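Fereshteh Taheri thread. I've read the "919 minutes without conceding" thing four times today and I don't buy it. Going to go through it slowly.

1/ For anyone who missed it, Taheri is the Nirkside goalkeeper. Good player, I have watched her plenty. On 1 Apr 2026 the club posted that she'd gone 919 minutes without letting in a goal, with a nice graphic, and every bio page on the internet had it in her profile by dinner.

2/ I know what date that is. I asked. The club says it isn't a joke and the post is still up, so I'm treating it as a claim they stand behind.

3/ The post doesn't list the games. No start date, no opponents, no word on whether it's league only or cups too. If you want me to believe a streak, show me where it starts.

4/ Her coach Esmaeil Najafi was asked about it after the last match and said "the number is the number, be happy for her." Fine, I am happy for her. Which games?

5/ So I went through the match reports. She came off injured in the Salehi Cup game in the 70th minute and the backup played the rest. Nirkside conceded in the 91st. That goal isn't hers, agreed. But do the minutes after she went off count toward her streak? I'd say obviously not. The club won't answer.

6/ Then there's the preseason friendly. Some reports have her starting, some have her on the bench, and the club's own lineup post has been edited. If you leave the friendly out I can't get anywhere near 919. If you put it in, you also have to put in the other friendly, where she let in two.

7/ A few people have told me "streaks always include what helps." Sure, fans do that. A club putting it on a shirt is a different thing. Yes, there's a shirt. Clornance is selling it, I'm told they made 400 of them.

8/ Now the bio sites, since that's where most of you saw it. Gevow has a page called "Fereshteh Taheri Age, Husband, Net Worth" and it's a mess. It has her at two different heights in the same paragraph.

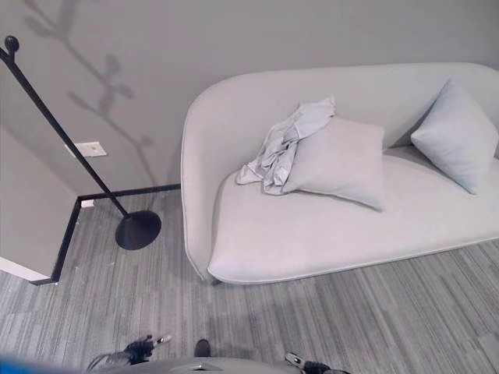
9/ Same page says she is "reportedly engaged" to Khang Đồng, the midfielder. The evidence is that they both liked a post about a charity run. Half the league liked that post. I liked that post.

10/ It also has her net worth down to the dollar. Where would that come from? Player pay in this league isn't public. There's no source, no link, and the figure on the page changed between this morning and lunch.

11/ And it says she started playing in June of the year she was born. I assume somebody pasted a line in the wrong spot. It's been copied onto at least one other site word for word, baby goalkeeper and all.

12/ Why I care: Harsh Saxena does the radio call for Nirkside home games and he read the 919 figure on air as a league record. I like Harsh, he's usually careful. I wrote to him and he said he got it from her profile page. The profile page got it from the club post. So that's one source wearing three hats.

13/ "League record" isn't even what the club said, by the way. Go back and read it. They said "incredible run." The word record shows up first on Gevow.

14/ The actual holder, as far as the old yearbooks go, would be Shahram Mahmoudi from the men's side, and his total was never checked properly either. Different competition anyway. I don't know why people keep putting the two next to each other.

15/ Before the replies start: no, I'm not saying she's overrated. Her save in the Salehi Cup game, low to her left, before she got hurt, was the best thing I saw all season. She doesn't need a made-up number stuck to her.

16/ What would change my mind: a list of matches with minutes. One page. Najafi's staff must have it if they came up with a figure that exact.

17/ Someone asks if I've tried contacting Taheri herself. No. She's rehabbing a shoulder and it isn't her job to audit the club's graphics.

18/ Update: Gevow has taken out the engagement bit. Still has the net worth. Still has both heights.

19/ Update again: club account replied "stay tuned" with a glove emoji. I'll add to this if they post the list.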